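Forest Biomass and Residue Markets
Unit 2 handout - Schouten

1. Where residue comes from
Tops, limbs and small stems are left at the landing after a thinning. Most of it is piled and burned. Chipping costs more, but it gives the mill a fuel it can sell on.
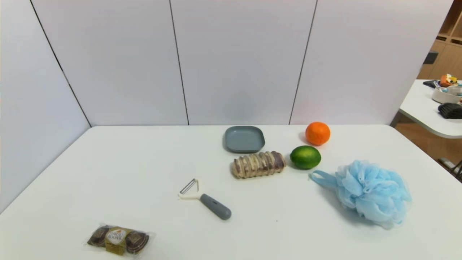
2. Haul distance
Freight decides most jobs. In the Wandereck thinning, 299 loads went to the Karari plant, and the far units were left in piles - the trucks could not make two trips a day.
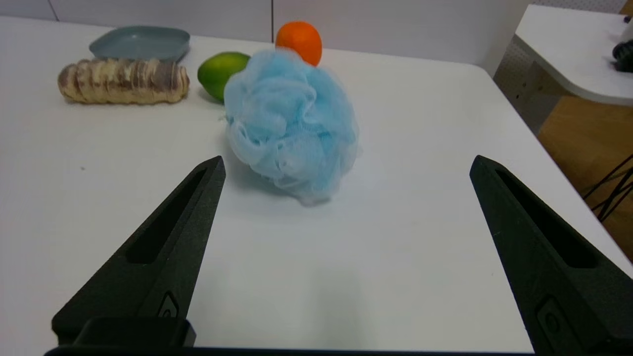 3. For next time
Read the Vik and Zawadzka chapter on moisture content. Bring a one-page estimate of delivered cost for a 2000-ton sale. Show your trucking rate.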